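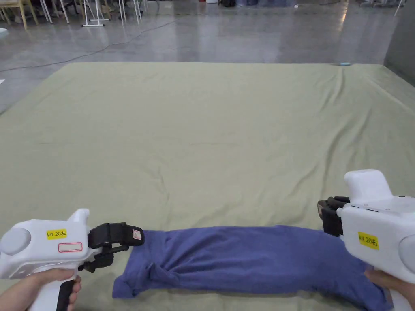

Figure 1. Folded blue garment on a green sheet, polished concrete floor behind.

Floor Type and Winter Comfort in Fatmont Rental Houses
Group project report, Housing and Building Studies
Lama Mahasneh, Milan Prins, Yavuz Duman, Lanying Xue
Project supervisor: Rebecca Pellegrini

1. Background

Rental houses in Fatmont fall into two main groups by floor construction. Older houses near the railway line stand on timber stumps, with a ventilated space beneath the floorboards. Newer houses on the Stustham side of town are built on a concrete slab poured directly on the ground. A smaller number have a slab at the front and a raised timber extension at the back, usually holding a laundry and a second bedroom.

Tenants moving into town are often told that slab houses are cold in winter and that timber houses are draughty. Both statements turn up in local rental listings and neither comes with measurements. The aim of this project was to record floor and air temperatures in occupied rental houses during July and to compare them with what tenants reported.

2. Houses and equipment

Measurements were taken in 15 houses. Eight had slab floors and the rest had raised timber floors. Mixed houses were left out of the temperature work but included in the tenant survey. All of the houses were single storey with a corrugated steel roof. External walls were brick veneer or weatherboard, and the wall frames we were able to check had studs at 600 mm centres.

Each house was fitted with two loggers in the main bedroom. One was taped to the floor surface against an internal wall, and the other was fixed on the same wall at the height of a seated person. Readings were taken every quarter of an hour. Tenants were asked to use heating as they normally would and to note the times it was on.

Floor coverings were recorded as bare, rug or fitted carpet. Where a rug covered only part of the room, the logger was placed on the uncovered part and the rug was noted on the sheet.

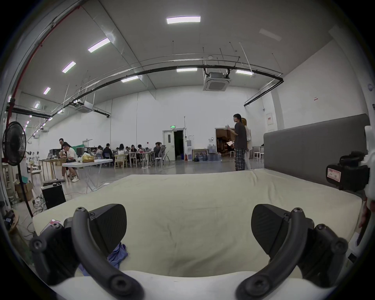 3. Tenant survey

The survey form was one page, printed on both sides. It asked for floor type, floor covering, type of heater, hours of heating on a weekday, and a comfort score for early morning and for evening. Forms were handed out at the Baltau Street library and through two letting agents. We received 101 usable forms. Forms with no floor type marked were discarded, although several of these had detailed comments on mould and window condition that may be useful to a later group.

One wording problem was found after the forms had gone out. The question on floor type used the term 'suspended floor', and some tenants in slab houses ticked it and then wrote 'concrete' beside it. Those forms were moved to the slab group by Milan Prins and checked by a second member of the group.

4. Results

Unheated slab floors changed temperature slowly. In most slab bedrooms the floor logger moved very little between evening and early morning, even on clear nights. Raised timber floors followed the outdoor temperature more closely and reached their lowest point shortly before 7 am. The air at seated height was colder in the timber houses at that hour, but the gap between the two groups closed quickly once a heater was turned on. 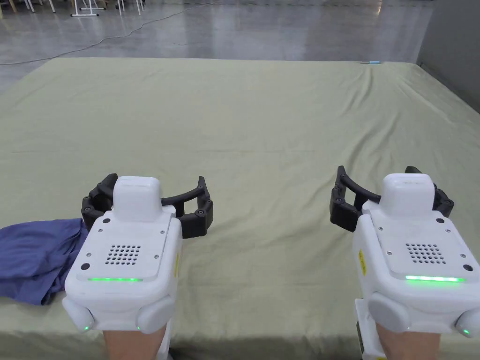
The pattern was reversed in the evening. Timber rooms with a small electric heater warmed faster, and tenants gave them higher evening scores. Slab rooms with bare tiles took longer to feel comfortable, and several tenants wrote that their feet stayed cold after the air was warm. Fitted carpet reduced this complaint in both groups.

Two timber houses did not fit the pattern. Both had batts between the joists, installed by previous owners, and their overnight readings were close to those of the slab houses. Access under one of them was too low for a proper inspection, so the condition of the batts is only known at the edge.

5. Cost and practical points

Rugs and heavy curtains were the only changes most tenants could make without the owner's approval. Underfloor batts need crawl space and dry ground – a torch inspection after rain is worth doing before any quote is accepted. Slab edge insulation is difficult to add to a finished house, and none of the owners we contacted had considered it.

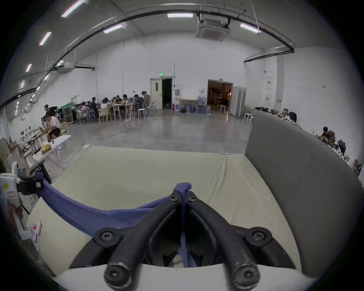
Figure 2. Blue-purple fabric held between two black grippers.

6. Limitations

The houses were not chosen at random. They came from tenants who answered a notice, and people with cold houses may have been more willing to answer. Wall insulation could not be confirmed in most cases. Loggers in one slab house were moved during cleaning on a Wednesday and put back the same evening, and that day was removed from the data.

Comfort scores depend on clothing, age and habit, none of which we asked for. The method for logger placement follows Yu, whose notes on bedroom temperatures were supplied with the course reader. We did not repeat the ceiling measurements in those notes.

7. Further work

A second set of readings in summer would show whether the slab houses keep the same advantage in hot weather. The mixed houses should also be measured, with loggers on both sides of the join between slab and timber. Lanying Xue has kept the blank forms and the corrected wording for the floor question, and the logger files are stored on the department drive under the project title.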